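Burger-building arm still slower than a lunch cook, trial finds

A robotic arm being tested for kitchen work can put together a plain burger from start to finish, but it takes far longer than a person and still needs someone to set out the ingredients first.

The results come from a trial run by Domness, a small automation firm, at its test kitchen on Jestau Road. The company has spent nine months on the project and showed its progress to restaurant owners and local media in August.

Over the final week of testing the arm was given 40 burgers to assemble. It finished 32 of them without help. The rest were stopped by staff, most often when the arm picked up two slices of cheese at once or let go of the lettuce before it was over the tray.

An average build took around four minutes. Su-bin Jeon, who leads the trial, said an experienced cook would be well under a minute for the same job, and would be watching the grill at the same time.

"If you run a busy lunch counter, I would not tell you to buy one of these this year," she said. "We wanted to know which parts of the job it can do on its own, and now we have a fair idea."

The arm works from clear racks on either side of a metal tray lined with paper. Buns, patties, cheese, tomato and lettuce stand on edge in the slots so the gripper can reach them one at a time.

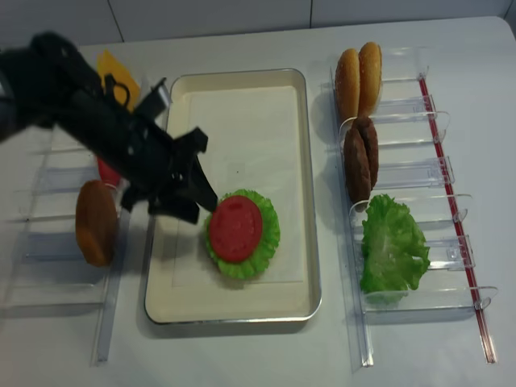
A robotic arm at work over a lined tray holding a lettuce leaf and a slice of tomato. Photo: Domness

Loading the racks is done by hand, as is all the slicing, cooking and cleaning. Jeon said filling both sides takes a staff member a couple of minutes, time that was left out of the trial's figures.

Soft food has been the hardest part. Buns gave the least trouble once the team lowered the force of the grip. Tomato was harder, as thin slices tore and thick ones slid. Lettuce was the worst, with no two leaves the same shape and the edges catching on the dividers.

The software that plans the arm's movements, called Stomen, was first written for packing small parts into boxes. Jeon said it had to be largely rewritten for food.

"A box of screws doesn't bend when you pick it up," she said.

Restaurant owners who came to the August showing had mixed views. The operator of Ko, a burger shop with two locations, said the arm was interesting to watch but did not solve his main staffing problem, which is finding people to close and clean up at night. Another owner asked what would happen when a customer wanted no tomato. Jeon said the arm can skip an item if told to before it starts, but cannot take one off once it has been placed.

Cost is also an open question. Domness has not set a price and said it does not expect to before the next round of testing. The firm would not say how much it has spent so far.

The company is also looking at home kitchens, although Jeon said that is much further off. A household counter is rarely laid out the same way twice, she said, and few people would want to load a rack to make a single sandwich. Putting away dishes and packing school lunches are both on the team's list of jobs to try.

For now the focus stays on commercial kitchens, and on cold items such as sandwiches and wraps that can be made ahead of the rush. Speed matters less there, Jeon said, and the arm could be left to work through the early morning before staff come in.

The next round of testing will use the same arm with a redesigned gripper. Domness said it also plans to try a rack with wider slots for lettuce.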